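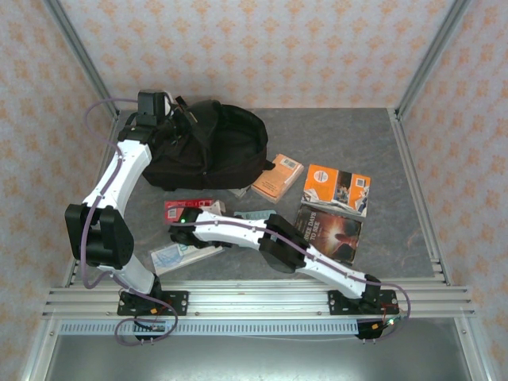 Fig. 1. Black fabric bag with books, including Three Days to See.

Unit 4 handout: Packing books in soft bags
Gilbridge Evening Program, Home Organizing course
Handed out 15 May 2018

Okay, picking up where we ran out of time. We'd gotten as far as sorting and I promised you the packing half, so this is my cleaned-up version of the board notes (my handwriting got pretty wild by the end of the hour, sorry!).

Why soft bags at all?

Boxes are great for moving house. For a weekend, a book swap, or a run to the library, I'll take a cloth bag every time. It folds away, it goes over your shoulder, and it fits in the gap behind a car seat. The trouble is that a soft bag has no shape of its own, so the books have to give it one. Look at the bag in Fig. 1 and you'll see what I mean about folds: the fabric gathers up on itself, and if you just start pushing books in, the corners of the covers catch in those folds. That's how you get bent corners, and the orange-and-white book in the figure has one of those.

Getting the bag ready

Open it all the way before you touch a single book. I like to fold the top edge down once, like a cuff, and then reach in and flatten the bottom with my hand. If it keeps flopping over, lean it against a wall. A wall is a very good helper and never gets bored. If you're working with a partner, one person holds the mouth open and the other loads, and please swap halfway, it's harder on the arms than it sounds.

Laying the books out

Spread everything flat first, covers up, where you can read the titles. A bit of overlap is fine, but I want you to be able to see each book. Now check for:

Loose pages or a cracked spine. Those travel between two sturdier books.
Corners that are already bent. Smooth them back with your thumb before packing, or the bend gets pressed in for good.
Stickers. A barcode sticker with a lifted edge will grab the cover next to it, so press it down.
Library books mixed in with your own. Make a separate pile right now, you will not remember later (I once paid for a book that was sitting in my own closet).

Loading

Biggest and stiffest books go in first, standing on their spines along one side of the bag. Small paperbacks go in next to them, also spine down. Spine down feels backwards to a lot of people, and a few of you argued with me about it, but it keeps the open page edges away from the bottom seam where all the grit lives. Turn the covers to face each other so glossy touches glossy. Stop when there's still a hand's width of empty cloth at the top.

Weight

The paperback I weighed in class came to 300 grams, and the big hardcover on my desk was 700. Put 20 of the thin ones in a bag and you've got six kilos on one shoulder, before a single hardcover. My own limit is lower than that. Try yours on the stairs, because the flat classroom floor will fool you.

About the bags

People keep asking, so: the ones in the supply closet are a mix of Grava and Heleo. I don't have a favorite. The Grava handles are longer and the Heleo ones stand up a little better, that's really all I've noticed. Your own old gym bag is fine.

Practice for next time

1. Pick a stack of books at home, any size, and pack them twice: once the way you always have, once spine down.
2. Carry both versions up a flight of stairs and write a couple of lines on how they felt.
3. Unpack and look at the corners. Note anything that got worse.
4. Read the Qureshi packet up to page 52. Skip the part on crates, we'll get to that in July.

Bring your notes and one bag. If your bag has a zipper, bring it anyway, I want to talk about zippers and dust jackets. Extra copies of this handout are in the tray by the sign-in sheet.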